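From: Sellbridge Quilters list
Date: Tuesday, December 17, 2024
Subject: Re: Washing old flannel and cotton sheets before cutting

> I have a pile of secondhand cotton sheets I want to use as
> quilt backs. Some are printed, some plain. Do I need to wash
> them again before I cut? They have obviously been washed
> plenty already. Also, is it worth piecing a back out of two
> twins, or should I hold out for a queen?

I would wash them again. Old sheets have done most of their shrinking, but you don't know what they were washed in. Fabric softener is the main trouble. It leaves a coating that makes basting spray let go, and I had a back slide around on me last March for that reason. One hot wash with plain detergent, no softener, and a full cycle in the dryer has been enough for me.

On piecing, two twins will do fine for most lap quilts and anything up to a full. A queen saves you the seam, but the ones at the Nudar thrift store go fast and they have gone up in price. I stopped waiting for them.

The thread count matters more than the size. I have a percale sheet marked 420 that I can barely get a hand needle through. My machine will do it with a new needle, but I hear it popping on every stitch. The ones I like best feel soft and a little open when you hold them up to a window. If you tie your quilts, this makes even more difference.

My order of work, for what it's worth:

1. Wash and dry as above. Snip the corners of fitted sheets first so you can take the elastic off later without a fight.

2. Cut off all hems. The wide top hem can be unpicked and used if you are short, but the fold line usually shows.

3. Check for thin spots. The middle third of a bottom sheet is often worn even when the edges look new. I mark the weak places with a pin and cut around them.

4. Look at the print before you decide which way it runs. Children's prints on white, with blue cartoon drawings or similar, can have a clear top and bottom, and you will want that to match the front of the quilt.
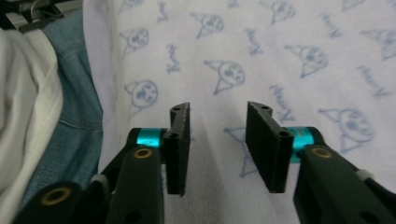 5. Press with steam, then measure. Sheets are often off square, so tear one edge if the fabric will tear and work from there. My back for the Pirnia raffle quilt came out at 76 inches wide after trimming, and it had started a good deal wider.

6. If you are joining two, use a half-inch seam and press it open. Keep the seam off the exact center, where the quilt gets folded most.

I have not tried this with flannel sheets. The message from the Peng group a while back said they pill badly, so you may want to look for that one in the archive before you buy any.

I have two plain white twins I won't use. Reply off list if you want them and I'll bring them to the next meeting.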